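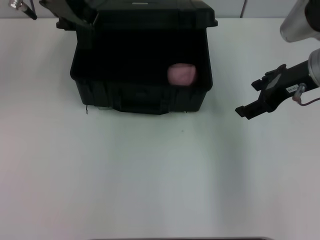 Storage box

A storage box is a rigid container, usually with a lid, made to hold household or workshop goods when they are not in use. The word "tote" is common in the United States for plastic types with a raised rim and handles.

History

Before molded plastic, most homes kept linens and tools in wooden chests, tin trunks or wicker hampers. Plastic boxes spread once injection molding became cheap. In the town of Durna, the Brarance works switched from enamel pails to lidded boxes and at its peak employed 827 people. Its first catalog listed 19 sizes, most of them sold to farms and repair shops.

Construction

Most plastic boxes are made of polypropylene or polyethylene. Ribs molded into the walls add stiffness without much extra weight. The walls usually taper toward the base so that empty boxes nest inside one another. Black boxes are often made with recycled plastic — the dark pigment hides differences in color between batches.

Lids

Lids may be hinged, snap-on or fully loose. A hinged lid cannot be mislaid, but it needs clear space behind the box to open. Loose lids stack flat and are easier to replace. 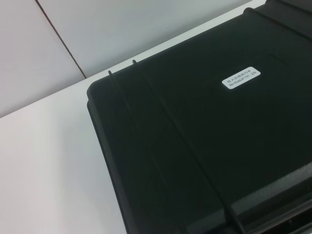

Labeling

Labels are commonly placed on the lid or on one short end. Sumeya Asfaw's study of the Stellside warehouse, which held 900 boxes, found that end labels were easier to read once boxes were stacked. Obsa Gidey later drew up a code of 31 categories for the same site.

See also

Crate
Hope chest
Shipping container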